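Lists Archive Search Subscribe Help Log in

This site uses cookies to keep you logged in and to remember your display settings. Accept | Manage settings

[Clunetti-list] Re: Folding order for dark synthetics
Apr 14, 2021

On the folding order question, the previous message said:

> I run a small outdoor gear library and we wash everything between
> loans. The Clunetti sheet says to pull each garment lengthwise
> before folding, then lay it flat, then fold in thirds. For the
> light cotton this is fine. For the dark synthetic tops and shorts
> I get a twist down the middle that stays in after folding, and
> the stack leans. Am I pulling too hard, or is the order wrong?
> Also, does it matter that I tip the whole basket out on the table
> first? The table is wood and the navy things are hard to tell
> from the black ones once they are in a heap.
>
> Secondary question: does anyone still use the Orness board, or
> is it not worth the shelf space?

I'll take these in order, except the board, which I have left to the end.

1. The twist

The order on the sheet is correct but it leaves out a step. Pulling lengthwise only works if the two points you hold belong to the same side of the garment. If you take a shoulder in one hand and the opposite hem corner in the other, the cloth will run diagonally and the long creases will follow that diagonal. Laying it flat afterwards does not remove them. You have folded a spiral.

With cotton you can get away with it, as the cloth has enough grip to stay where you smooth it. Thin synthetics slide back along the crease. I would not call this pulling too hard. Light tension is enough, and more tension on the wrong two points makes it worse.

What I do is find one seam first. On a top, use the side seam. On shorts, use the outer leg seam. Hold the seam at both ends, let the rest hang, and only then lower it to the table with the seam nearest you.
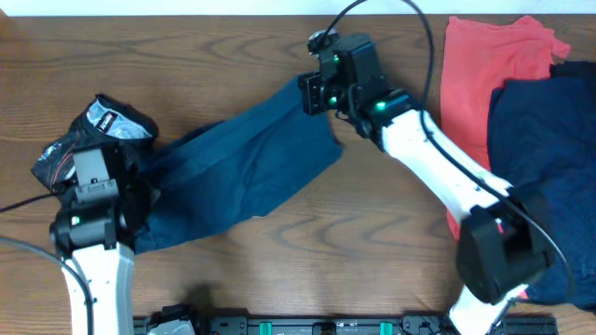
The other cause of bunching is the size of the grip. If you gather a handful at each end, both ends will be full of small folds while the middle spreads out wide, and the piece will never come down square. Hold as little as you can, close to the edge. On a hem, that means the hem itself and not the cloth above it. A corner left hanging below your hand is a sign that you have taken hold too far in. Put it down, move out to the corner and start again. This takes a couple of seconds and is quicker than smoothing.

2. Tipping out the basket

I would stop doing this. The heap is the reason you are losing track of which piece is which. Bring garments up from the basket one at a time and keep a clear area in the middle of the table at least as wide as your largest item laid open. Anything waiting its turn goes to the back or the side, and should not be under the piece you are working on. A sleeve or hem resting on another garment will catch and drag it, and then you have two things to straighten.

If you must have several out at once, put a patterned one beside each plain one. Plain navy next to plain black is the worst case, particularly under warm bulbs. We changed the bulbs over our table to a cooler white in January and sorting errors on dark items went down, although I did not keep a proper tally.

A wooden table is fine as long as the finish is smooth. Run a dry cloth over it first to find any rough spots. Fine knits will snag on a raised grain that you can't feel with your palm. Avoid the padded covers. They hold the garment in place, which sounds useful, but they also hold the crease.
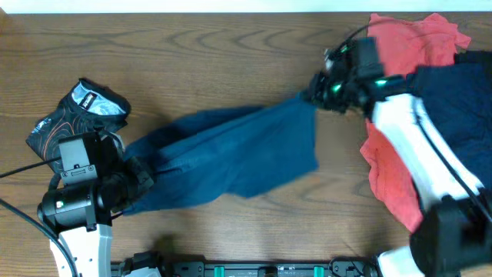 3. Thirds or halves

The sheet gives thirds for everything. I think this is wrong for anything with a lining or a mixed front and back panel. The two layers have different stiffness and the inner one creeps. Fold those in half along the length, seam to seam, and then in half again across. The stack is a little wider but it stays level.

For plain unlined tops, thirds will work if you do the far side first. Folding the near side first means reaching over it to get to the other, and your forearm pushes the layer out of line.

Stack with the folded edge alternating left and right. If they all face the same way, the stack will lean no matter how well each piece is folded. That may be a good part of your trouble.

4. Labels

Your message didn't ask, but it comes up whenever a gear library posts. Put the loan tag on the inside near the top opening, so that it ends up on the outer face after folding. We used to tag at the hem and had to open every piece to read it. Tirnitz sells a heat-set tag rated for 2000 washes. I can't speak to that figure. Ours have been through far fewer, and the print is still legible on all but the ones that went through the hot dryer by mistake.

If you number your tags, start at 3000 or some other round figure well clear of your old series. We restarted at 1 and ended up with 2 items under the same number in several places, and it was tedious to fix.

5. Lint

Dark synthetics show every speck. Check for it before folding, with the piece flat, and use a damp hand or a barely damp sponge. The sticky rollers leave a residue on some coated fabrics, and it picks up more lint on the next wash. Turn the garment over and do the back as well. Look along the cloth from a low angle towards the light, as pale bits are easier to find that way than from straight above.

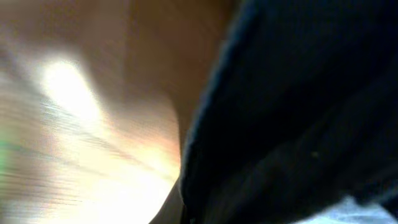
Wash the dark pieces inside out and apart from towels. If the lint is coming from the dryer, clean the screen before the dark load and not only after it. Fleece should have its own load.

6. The Orness board

I still have one. It is good for making every shirt the same width, which matters if your shelves have fixed dividers. It does nothing about the twist, because the twist is already in the cloth when you lay it on the board. It is also too narrow for anything in a large adult size with long sleeves. If you have open shelves, I would not bother.

The Anghel board is the same idea with a wider centre panel. I borrowed one for almost a month and gave it back. The hinges were stiff, and the edge of the panel left a line across thin fabric.

If you try the seam method, I would like to know how it goes on shorts with an inner liner. I have not found a good way to hold those. The liner seam and the outer seam are different lengths on ours, so one of them is always slack. At present I hold the waistband flat at both ends and let the legs hang, and that works for most of them but not the longer ones.

Would someone with the current Clunetti sheet also check whether step 4 still says to press down on the finished stack? My copy does, and I think it should be taken out. Pressing sets whatever crease is already there.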